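1/ ok so I moved to Imby in February and the water here is HARD. like chalk hard. thread on what I've learned bc three of you asked

2/ the town report says 407 parts per million. my old place in Dodthorpe was 204 and I thought that was bad. kettle was white inside by the second week

3/ first thing I noticed was my hair. then the towels - stiff as a board. then the shower door, which I have given up on for now

4/ things I bought and regret: the magnet thing that clips on the pipe. do not. 20 bucks, did nothing, the kettle looks the same

5/ things I bought and like: test strips. cheap, takes a few seconds, you dip and match the color. do the cold tap AND the hot tap, mine came out differnt

6/ there are drop kits too, where you count drops till the color flips. slower but you get a real number instead of "somewhere between green and other green"

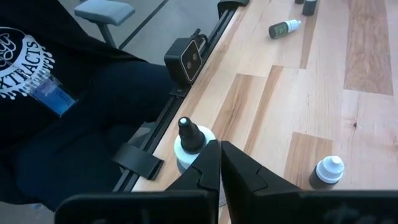
7/ vinegar. white vinegar, the big jug. half vinegar half water in the kettle, bring it up, leave it an hour, dump, rinse twice. I do it every 6 weeks

8/ for the faucet - rag soaked in vinegar, rubber band, go eat dinner. not on natural stone tho!! it will etch. ask me how I know (the windowsill)

9/ laundry: use a bit more detergent, skip the softener, it just made my towels feel greasy

10/ softeners. got one quote, from a place over on Lambert St. more than my couch. needs a drain and an outlet near where the water comes in and I have neither. landlord says maybe. so that's a no

11/ if you DO get one, leave the kitchen cold tap off it. plants don't love the salt and I don't love the taste

12/ coffee people: yes it matters. I use a filter jug now and my coffee stopped tasting like a sidewalk. change the filter when it says to, I let mine go way too long

13/ somebody asked about dishwasher salt. only if your machine has the little tank for it, mine doesnt. check the manual

14/ will report back if the landlord says yes. meanwhile does anyone have a fix for the shower door, I've tried vinegar twice and it's still cloudy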